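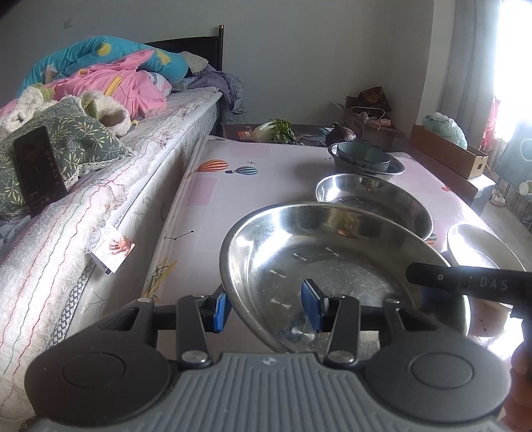 But how am I supposed to know when it's done rising if you won't give me a time? came the question near the end of the first evening, and it was such a good one that I have moved half of my notes around to answer it properly. So the oven talk waits until week three, and this week is all about rising.

Bread for Beginners, Kumstead Evening Classes
Week 2: Mixing, resting and rising

The short answer to the question is that I will give you a time, and then I'll ask you to treat it the way you'd treat a bus schedule. The dough we make in class needs 90 minutes for its first rise in the Jardine Room, which gets very warm once both ovens are on. In my own kitchen in Jemholm, in November, with the window that doesn't quite shut, the very same dough can take twice as long and comes out tasting better for it. Yeast speeds up when it's warm and dawdles when it's chilly, and a few degrees makes far more difference than most recipes let on.

Our class dough

400 grams bread flour
8 grams fine salt
1 teaspoon instant yeast
1 1/4 cups water, just barely warm to the wrist

Please do weigh the flour if you own a scale. A cup of flour scooped straight out of the bag can be a good deal heavier than one that has been spooned in gently, and when people tell me their bread came out like a doorstop, the scoop is usually the first thing I ask about. I use the Pomus white bread flour because the store on my corner carries it, but any bread flour will do nicely. All-purpose works too, although the dough will feel slacker and you may want to hold back a splash of the water.

Mixing

Stir the flour, salt and yeast together first, then pour in the water and mix until you can't find any dry patches. It will look dreadful, all lumps and strings, and you will be tempted to add more flour. Try to resist! Cover it and leave it alone for 30 minutes. During that rest the flour goes on drinking up the water, and the gluten starts linking up all by itself, without any help from your arms. When you come back the dough will be smoother and stretchier than you left it (this is my favorite part of the whole evening, and I've been doing it for years).

After the rest, wet your hand, take hold of one side of the dough, stretch it up and fold it over the middle. Turn the bowl a little and do it again, until you've gone all the way around and the dough starts to feel tight. Then cover it once more and let it rise. The 90 minutes begins now.

What to look for

A dough that has risen enough is noticeably puffy, with a domed top and a few bubbles just under the skin. Give the bowl a nudge and the whole thing should wobble. Flour a finger and press it in gently: if the dent springs right back, wait a while longer; if it fills in slowly and leaves a shallow mark, you're ready to shape. If the dough sighs and sinks around your finger, it has gone too far. Don't throw it out. Press it flat into an oiled pan, add olive oil and coarse salt, and you have a very respectable flatbread for supper.

It's hard to judge growth in a wide bowl, where the dough spreads sideways as well as up. At home I often move mine to a straight-sided container and put a rubber band around the outside at the starting level.

If life gets in the way

Put the covered dough in the refrigerator. It will keep rising, only very slowly, and you can shape it the next day. Cold dough is firmer and easier to handle, so some of you may come to prefer it. Allow extra time for the second rise, as the middle takes a while to warm up.

Before next week

Make the dough once at home, on whatever day suits you, and jot down when you mixed it, where it sat, and when the finger test came out right. Bring the notes on Friday, along with a clean dish towel and something to carry your loaf home in. Aprons are on the hooks by the door.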